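Sorting Tray for Short Offcuts - Project Report
Course: Workshop Methods and Small Production
Students: Fikri Sembiring, Montserrat Carrillo, Apolinar Ledesma
Supervisor: Hammad Warraich
Submitted: 12 Jan 2018

1. Background

The school workshop in Hurovska makes painted blocks for building sets. The blocks go to the shop at Fundstead, where they are sold in bags. There are two sizes. The long one is painted reddish-brown and the short one is painted dark green. When we began in September, both sizes were kept together in one cardboard box, and the person who filled the bags had to search in the box with one hand and hold the bag with the other.

Our supervisor asked us to study this work and to propose a better container. He gave us two conditions. The container must be built from things that the workshop already owns, and it must be possible to lift it to the shelf at the end of the day. We had a budget of 72 for paint, screws and similar small items, and we were not allowed to cut new sheet metal.

2. What we tried first

The first idea was Apolinar's. He wanted a box with narrow slots, one slot for each size. We made it in cardboard as a trial. The long blocks went in well, but the short ones turned across the slot and became stuck, and we had to shake the box to free them. After 5 trials we stopped with this idea.

The second idea was a flat board with a low edge. It was very easy to see the blocks and very easy to take them. The problem was that they fell down when somebody pushed the table. The table in our room stands close to the door, so this happened more often than we expected.

From these two trials we learned that the hand needs free space around each block. A block which lies against another block can still be picked up quickly if one of its ends is free. We also learned that a high wall is not a difficulty when it leans outward, as the fingers can come in from the side.

3. The metal bin

In the store room Montserrat found an open grey metal bin with sloping walls. It was already old and had been used in the metal class, so nobody objected that we took it. We put it on the wooden table and added a divider, also sloped, from the left wall to the right wall. The divider makes two compartments. The blocks that are ready for packing lie in the larger front one. The smaller one at the rear stays empty during packing, and later it can take the folded bags.

We discussed for a long time if the divider should stand straight or lean. A straight divider gives a clear corner, but the blocks stop in this corner and it is uncomfortable to take them out. With the sloped one, they can still lie close to the foot of the panel, but the fingers reach them more easily.
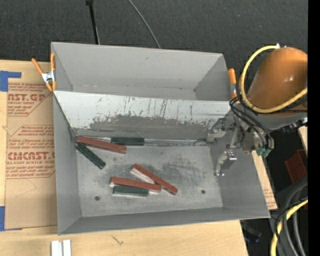

The clamps were Fikri's suggestion. We used spring clamps with orange handles on the rim, one at the left and one at the right, and we kept them there for all the packing trials. Drilling new holes was also possible, but then the position could not be changed afterwards, and we wanted to give the bin back to the metal class in the same condition if the project did not succeed.

The paint was a more difficult matter. Some blocks have pale places, and the customer in Fundstead has complained about this before. We first believed that the metal floor would make the problem worse. For this reason we looked at a batch of 277 blocks before and after one week of use, and wrote down every block with a new mark. The result was not clear to us. Some blocks were marked, but we could not separate the marks made in the bin from those made in the bags during transport. We think that a thin layer of felt on the floor would be a good precaution, but we did not test it.

4. Packing trial

In total we packed 733 blocks with the new bin. Montserrat and Apolinar packed, and Fikri wrote the times. The mixing of sizes was not a problem, as the colours are easy to tell apart and the difference in length can be felt with the fingers.

The work went best when only a few blocks were in the front compartment. When we filled it to half of its height, the blocks locked together and the packing was nearly as slow as with the cardboard box. It is better to refill often with a small quantity - this was the most useful finding for the workshop, and it costs nothing.

The bin makes a loud noise when blocks are dropped into it. The class in the next room asked us two times to be more quiet. Felt could help here too.

5. Open points

The height of the rim was good for Apolinar, who is tall, but Montserrat preferred to stand on a low step. We did not have time to try another table.

Emiliano Medrano from the evening group will continue with the felt and with a label for each size. Our time sheets and the sketches of the first two trials are in the green folder in the workshop office.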